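Who Signs the Order at Velstead

The dispute over student policing at Velstead began with a form. On Wednesday, May 11, 2022, the interior ministry asked colleges to list the office holders of every registered campus union. Of the 190 bodies named, 80 were affiliated with the opposition.

Cheuk-hei Chow, who teaches public law at Holtden, argues that the request had no statutory basis. The assembly act of 2000 permits such a demand only after a magistrate's order — and none was issued. 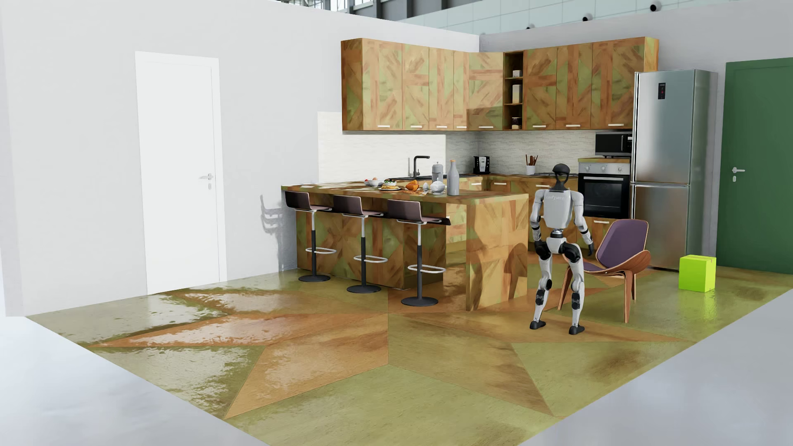

The ministry cites a different clause, which covers "urgent inquiries" and sets a limit of 90 days. It has not said when that period started. Puspita Osman, a member for Flarbridge, put the question in writing in August and received a one-line acknowledgment.

Two colleges declined to comply. The rest sent their lists, in most cases without informing the unions. A court in Holtden will now decide whether the lists can be kept on file.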